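Loïc Guérin has a favorite complaint, and he gets to it before I have my coat off. "Everyone asks what it can pick up," he says. "I've spent since September on what it picks up with."

He builds grippers in a shared workshop called Zarnum, where he pays for one bench and tends to occupy 2. The current model is dark green, worked by hand, and goes by Windilby, a name he declines to discuss. The pads are the sore point.

"They peel. I glue them, they peel. I wrap them, they peel with more dignity." 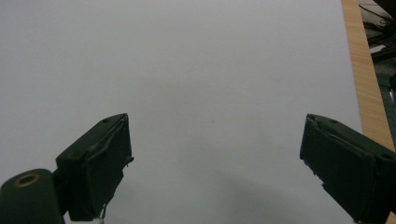 His benchmate, Fadime Oral, keeps the log, a spreadsheet with 822 rows. Most of the entries in the last column say "edge again." She would like him to move on to the pivots, which she considers the better part of the design. He would like her to stop writing "again."

I asked what a finished gripper would look like.

"Like this one, with less hanging off it," said Oral.

Guérin thought that was unfair. The screw holes line up now, he pointed out, and the first version closed so crookedly that it could only hold things shaped like a wedge of cheese.
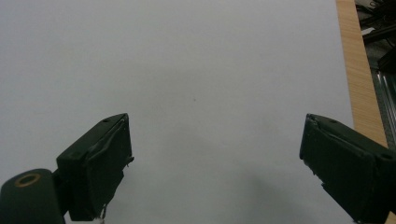

The next pads will be molded in one piece, if the mold ever arrives. He has given it 30 days. Oral has already added a row for it in the spreadsheet and left the last column blank, for now.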